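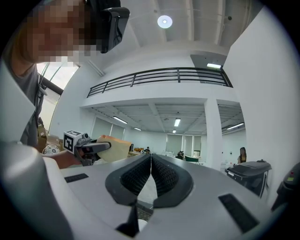

Chantal Fortin wishes more churches would put last Sunday's sermon online by Monday lunch. She has 38 of them saved from Meneo Chapel, and she plays them on the drive to work - sometimes the same one twice! I get it. A good talk changes when you hear it again in traffic, with no hymn coming and no coffee waiting. Meneo started its podcast in July with 2 microphones and a borrowed laptop, and now 40 people listen every week. That's more than sit in the pews some Sundays, and I think it's wonderful.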